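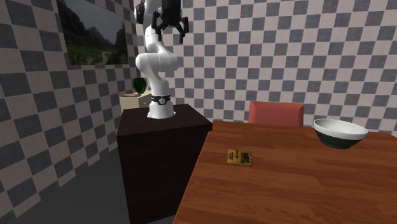 Speaker notes, Flurkbridge evening talk (slides 4 to 7)

Slide 4. Start with the question from the programme: can a machine clear the table yet? Short answer: sometimes, if the table is one it knows.

Put up the Fandine figures. 2,262 tries in simulation, all small pick-up jobs: a packet, a bowl, a cup. Say clearly that these are simulated. Someone always asks at the end.

Slide 5. Why a flat packet is hard. It lies close to the wood and there's little to get hold of. A person slides it to the edge or gets a nail under it without thinking. Two fingers coming straight down have to be very close to the right height. Pause here and let people try it with the cards on their seats.

Bowls: grip the rim, keep it level. Fine when empty. Soup is another matter.

Slide 6. Shop floor. Oninow ran 200 shelf-filling jobs after closing time. Boxes went well, bags of crisps didn't. A member of staff still had to stay on for the shift. Mention the cost of that before moving on.

Slide 7. The 3 questions to ask any seller:
Whose kitchen was it tested in?
Who picks up what it drops?
How long does one table take?

Skip the Saarinen clip if we're past half eight. Then questions.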